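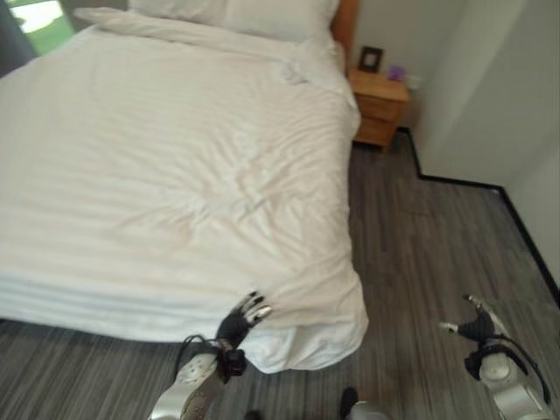 Do you need fingers to pull a duvet straight? A two-jaw gripper will manage most of it, but fingers cope better when the edge of the cloth isn't where the controller thinks it is.

Blog > Bench notes > Hands and grippers

I have been comparing two end effectors on bedding: the Daza parallel gripper, which I have used for a couple of years, and a pair of Emlow multi-fingered hands. Same arms, same head camera, same Dreltotby controller for both.

The task is to take hold of the draped edge at the foot of the bed, lift, pull towards the base and let go. The bedding is all white, a poor choice for the camera and therefore a fair test. With daylight from the window the exposure settles on the glass and the wrinkles in the cover go flat. I locked it by hand in the end. The grey floor helps, as the lower edge of the duvet stands out well against it.

Over 95 pulls with each, the Daza was quicker to close and easier to tune. It has one number to set. Its failures were nearly all the same: it closed on the outer layer of a fold, the filling slid away inside, and the cover came up empty. The Emlow hands failed in more varied ways. A finger would catch under the hem, or the thumb would arrive late and push the cloth off. Once they had hold they rarely dropped it.

Settings, for anyone with the same kit:

Finger current limit: 90 per cent of default. Full current bunches the cloth.
Controller loop: 1000 Hz. At 4000 Hz the hands buzzed and the grip was no better.
Cables: outside the forearm with a generous loop at the wrist. A tight loop pulls the wrist reading off by roughly a degree.

I ran one arm at a time, with the other hand parked open, clear of the bed. Pulling with both needs the two wrists to agree on tension, and my code for that is not fit to publish - it oscillates.

The Emlow pair stays on for now. The Daza goes back on for pillows, where I expect the simple jaws to do well. The Dinurbridge wrist camera is still in its box.

Related posts
Force limits for soft goods
Fixing exposure on a head camera
Dreltotby controller: first week
Cable routing, again

Contact | Copyright, all rights reserved | Back to top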